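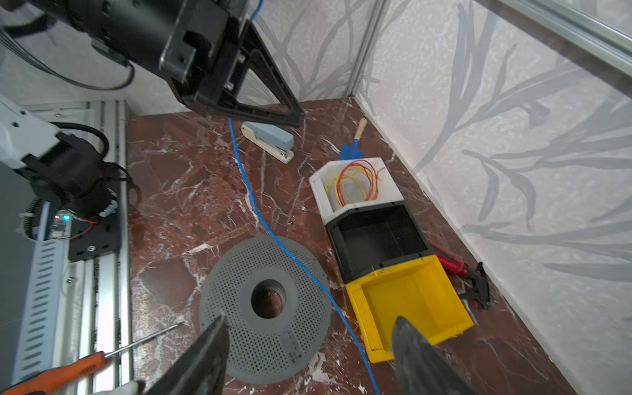 Motovbridge open day, August 2022

The student robot club wants 4000 dollars for a second season, so I went along expecting a sales pitch, and got one. The task is tidying a workbench: tools, a stapler, storage bins. Flora MacRitchie, who runs the club, told me their program, Tatow, has logged 168 practice runs. How many ended well? She would have to check.

The students were better company than the poster – one admitted that screwdrivers still give them trouble. I would fund that student. The rest I'd like to see again after a winter's work.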